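Cell Technician (two-arm tabletop cell), Brirnmont
Set-up, upkeep and repair. Permanent, full time or four days a week.
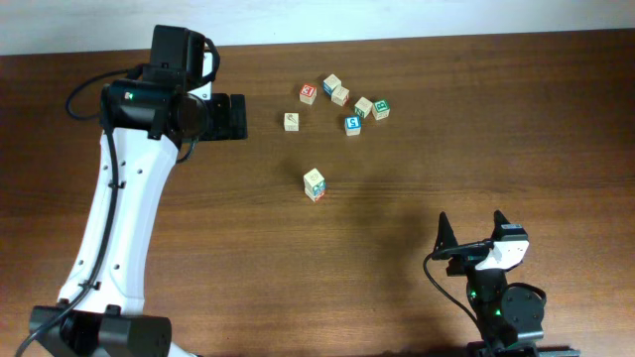
Brirnmont is looking for a technician to take over the daily running of Cell 11, our tabletop manipulation cell. You would be the person who sets it up in the morning, keeps it within tolerance through the day, repairs it when something goes and writes down what you did. The post is open because Gonçalo Rebelo, who has run the cell up to now, is moving across to build the next one. He will be in the same building and will hand over in person during your first six weeks.

We are a small firm. There are 13 of us, including the office. We run arm cells for customers who want long series of handling trials done on everyday objects and logged in the same way each time. Most of our work this year is for Trolteck, and the trials on Cell 11 are mainly picking, placing and stacking wooden alphabet blocks.

What the cell consists of

Two arms of different make share one wooden table. The larger one is white and black and stands on the left. The smaller one is black and works in from the right. They have separate controllers and separate power supplies, and a single stop circuit covers both. A fixed camera looks over the table. The camera bracket is pinned and should not be moved without redoing the whole calibration, which takes most of a morning.

The larger arm is the easier of the two to live with. Its weak point is the cable, which runs outside the link and is held by small ties. The ties need checking every morning and replacing when they go brittle. If the loop at the wrist is too short it pulls at full reach, and if it is too long it catches on the gripper. We have a marked length for it and you will be shown how to set it.

The smaller arm needs more attention. Its finger tips are pointed and they wear, and a worn tip will tip a block over where a good one would close on it squarely. The servo at the gripper is a stocked part and swapping it is a twenty-minute job once you have done it a few times. The zero position has to be set again after every swap. People forget this.

What you would do

Morning start, 7.45. Power up in the written order, check the indicators, home both arms, run the reach check with a clear table, then the reach check with one block. Write the offsets in the cell log. If either arm is out by more than the limit on the card, you recalibrate before any trials are run, however late that makes us.

During trials you will be at or near the cell. You put the blocks back between runs according to the layout sheet, clear faults, and stop the run if you hear or see something you don't like. We would sooner lose an hour than a gearbox. Nobody will argue with you about a stop.

Weekly jobs:
Check and re-torque the base fixings on both arms.
Inspect finger tips and jaw plates, and replace as needed.
Clean the table with a dry cloth. No polish, it makes the glare worse for the camera.
Check the cable run end to end, including behind the table.
Back up both controllers and the cell log to the Flovitz server.
Replace any block with a chipped corner or a face that has rubbed off.

Monthly jobs:
Full camera and arm calibration.
Stop circuit test, signed by you and one other person.
Backlash measurement on every joint of both arms, entered in the joint sheet.
Stock count of servos, tips, ties, connectors and fuses, and an order to Cordeiro for whatever is short.

Repairs make up about a fifth of the work. Most of them are small: a servo, a connector, a stripped screw in a plastic part. Twice last year we had a joint out on the bench for the best part of a week. We print our own brackets and small plastic pieces, and you would look after the printer as well. It is old but it works if the bed is levelled.

The cell log currently stands at 2,958 entries. Please read a good number of them in your first fortnight. Gonçalo writes a clear log and we want it to stay that way. An entry says what was seen, what was done, what part went in and who did it. "Fixed gripper" is not an entry.

What we need from you

At least two years of hands-on work with electromechanical equipment. It need not have been robots. We have had good people come from printer repair, stage lighting and dental equipment.

You can solder a small connector neatly and crimp one that stays crimped.

You can read a wiring diagram and correct it when the machine in front of you is different.

You are comfortable at a Linux command line to the extent of starting programs, reading messages and editing a settings file. You will not be asked to write the control software.

You write plain, readable English. Spelling is less important to us than sense.

You can work patiently. A lot of the day is the same short routine repeated, and the quality of the trials depends on the last one being set out as carefully as the first.

Useful, but we can teach it: camera calibration, servo tuning, 3D printing, basic Python.

The work involves standing, bending to reach under the table and handling small parts. The table height is fixed at present. If that is a difficulty, say so when you apply and we will look at raising or lowering it before you start, including the calibration work that goes with it. Colour vision is useful for the layout sheets, which go by the printed faces of the blocks, but the blocks also carry letters, numbers or pictures and we can rewrite the sheets around those.

Hours, pay and place

Full time is 37.5 hours, 7.45 to 4.15 with an hour for lunch. Four days a week is possible, at four fifths of the salary, once the handover is finished. There is no shift work. On rare occasions a customer asks for an evening run, and those hours are paid at time and a half or given back as leave, whichever you prefer.

The salary depends on experience and we will send the scale to anyone who asks before applying. It is reviewed each February. You get 27 days' leave plus public holidays, a workplace pension, and safety shoes and tools supplied. If you would rather use your own hand tools that is fine, and we pay a small yearly sum towards them.

The workshop is on the ground floor of Unit 84. The number on the door is small, so look for the green roller shutter. There is parking at the back and a covered rack for bicycles. The job can't be done from home apart from the odd day of writing up.

Probation is four months. By the end of it we would expect you to be able to start the cell unaided, do a full calibration, swap a gripper servo on either arm and deal with the common faults on the fault card. You will have a short talk with Custódio Neves at the end of each month to see how it is going.

How to apply

Send a CV of no more than two pages and a short note to Custódio Neves, workshop manager, at the address on our contact page. In the note, tell us about one repair you have done that did not go to plan, what you found and what you did next. Half a page is plenty. We read these more closely than the CV. Please leave out photographs of yourself and your date of birth.

We will invite people to a half-day visit. You will have a look round, talk with Custódio and Gonçalo, and do a practical task at the bench lasting about an hour and a half. The task is a real one from the log: a gripper with a fault in it, the diagram, the tools and a meter. You may ask questions while you do it and you may use the manual. Travel costs within the country are paid, and so is your time for the visit.

You must already have the right to work here, as we are not able to sponsor a visa for this post. Applications close at noon on the last working day of February. We answer everyone who applies, normally within two weeks of closing. Questions about the cell itself can go to Gonçalo, who is best reached by email before 7.45 or after 3.

No agencies, please.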